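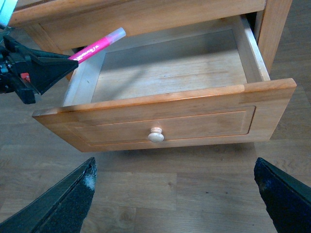
Cómo sacarte en casa la foto del pasaporte (¡y que te guste!)

Llevo años haciendo las fotos de carné de toda la familia y me sigue pareciendo divertidísimo. No hace falta estudio: con una ventana, una pared clara y un rato de paciencia tienes de sobra.

Qué necesitas
Una pared lisa y blanca, o una sábana bien planchada
Una ventana grande, sin sol directo
Trípode o una pila de libros
Papel fotográfico (yo uso el Adau satinado, ¡una maravilla!)

Paso 1. Busca la luz
Colócate de cara a la ventana, a 80 cm de la pared, para que tu sombra no caiga detrás de la cabeza. En julio tengo que correr el visillo; en invierno, a media mañana, la luz es preciosa.

Paso 2. Prepara la cámara
Ponla a la altura de los ojos y aléjala todo lo que puedas: de cerca, la nariz crece. Con mi vieja Bozsik disparo a 60 mm y la cara sale muy natural.

Paso 3. Dispara mucho
Boca cerrada, mirada al frente, pelo fuera de los ojos. Haz 40 fotos si te apetece, ¡son gratis! Las mejores suelen llegar al final, cuando ya te has reído un poco y se te han relajado los hombros.

Paso 4. Recorta e imprime
Consulta antes las medidas oficiales de tu país, que cambian de uno a otro. Yo recorto con el programa Pralmont, monto varias copias en una hoja y las corto con guillotina. No uses filtros ni retoques la piel.

Guarda también el archivo original, que para el próximo carné de la biblioteca te vendrá de perlas.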